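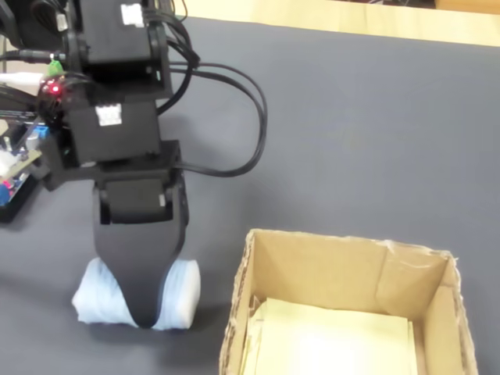
Day four of packing up the apartment on Cusdale and I have reached the category of object known as "cloths." I own more of these than I own forks. I do not remember buying a single one.

The light blue one is a case in point. It has lived with me through three apartments. It has been a dish towel, a dust rag, a lining for a drawer that stuck, and for one bad week in April a curtain. It doesn't fold. I have tried. You get two corners to meet and the other two leave town.

So it goes in a box as a lump. My mother folds cloths in thirds and then in thirds again and stacks them like bank notes. I have told her I do it the same way. Mom, if you have found this account, hi.

Box theory, as practiced by me: you start with the heavy things, you are very careful, you write on all four sides with a marker. By the tenth box you are writing "MISC (soft)" and by the one after that you have lost the marker.

(The marker was in MISC (soft).)

Nesrin Ertürk from upstairs came down to help and told me to stop packing cloths as cloths and start using them as padding. Wrap a mug in every one. This is such good advice that I was annoyed for an hour.

Mugs I have wrapped so far: 10. Mugs I use: one, and it's in the sink.

There is a disagreement in this household (me, and me at 11 pm) over whether an open box counts as a packed box. Daytime me says you tape it when it's full. Night me keeps finding one more thing and would like all the lids to stay up until the truck is outside with its engine running.

The table is going last. I've been saying that all week as if it were a plan. Really it's where I put things down, and if the table goes I will have to put things down on the floor, and then pick them up off the floor, and I'm not doing that with my knees.

Also a dark gray table shows every crumb you have ever dropped. I wiped it this morning. I wiped it again after toast. I would like to be charged rent by the crumb, it would be cheaper than Soler.

Soler being the new street. Same size apartment, one more closet, and the landlord described the kitchen to me as "efficient." I can touch both walls of it. I will say the closet is excellent and I plan to put MISC (soft) in there and never open it.

Someone asked where I'm getting boxes. Favetti, the produce place on the corner, leaves them out back after lunch. Free, sturdy, and for the next month everything you own smells a little like onions. Ask first. They said yes to me before I'd finished the sentence, I think they were glad to see the pile go down.

Do not get the ones the peaches came in. Just take my word for it.

Progress report for Tuesday, July 28, 2020: bookshelf done, bathroom done, kitchen drawers done except for the drawer with the batteries and the takeout menus and the key that doesn't open anything. I'm bringing the key. What if it opens something on Soler.

Blue cloth update. Nesrin says throw it out. I said it has years left in it. She held it up by one corner and looked at me through it.

It's coming. It's going around the teapot.

Truck is booked for Friday at 10. If anybody wants a drying rack, slightly bent, it's by the mailboxes. It still stands up if you lean it on something - so do I, at this point.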